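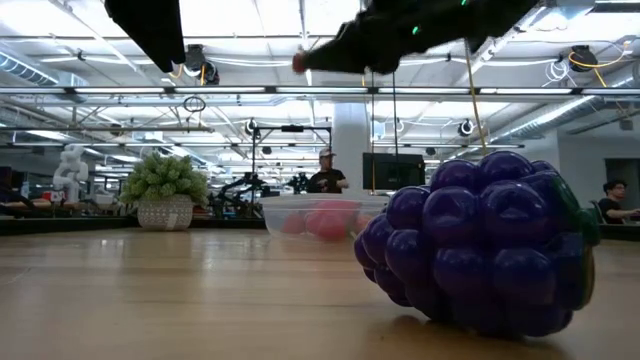

Unit 2. Props and Surfaces for the Tabletop Sorting Lesson

This handout accompanies the second unit of the Evanen course in early childhood classroom practice. It concerns the preparation of a single table for sorting and tidying with children of preschool age. Students should begin with items whose outlines differ clearly from one another. A large purple bunch of toy grapes, laid on its side on a light wooden tabletop, is easy for a child to name, and it contrasts strongly with red pieces kept in a translucent container. Glossy pieces show reflections from overhead lights; check them from a child's seated height before the lesson.

Terms used in this unit
Loose piece: any item lying directly on the table at the start of the lesson.
Home: the container or place to which a piece is returned.
Standing item: an item, such as a plant, that remains on the table and is not sorted.

Containers
A home should let the child see what is already inside. Translucent plastic is preferred in the Farnum room. Lids are removed and stored before the children are seated. Fill a container no higher than its rim, and leave space for at least one further piece.

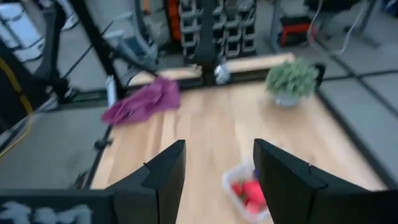 Cloths and standing items

Soft materials require separate planning. A cloth may be folded, spread, or left bunched, and each state sets the child a different task. The crumpled magenta-purple cloth toward the far end of the table would suit a folding exercise, while the small potted plant in its white pot serves as a standing item at the back. Students should decide in advance which task the cloth belongs to and record the decision on the planning sheet. Sheets are filed under course code 646.

Allow 30 minutes for the full lesson, including the return of all pieces. Where the group is new to the activity, sorting and folding should be taught in separate sessions.
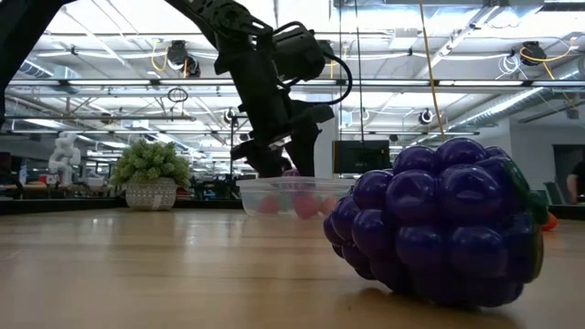 Irura, Monday, April 13, 2026

Revised instructions for the practical assignment. Each pair of students will prepare one table with a large loose piece toward the front and a shallow tub toward the far side, then write a plan for the lesson. The plan must state the following:
the starting position of each loose piece
the home assigned to it
the words the teacher will use to name it
the standing items, if any

Plans are to be submitted to the Kubíček office before the next practical. Tables must be cleared and wiped at the end of each session.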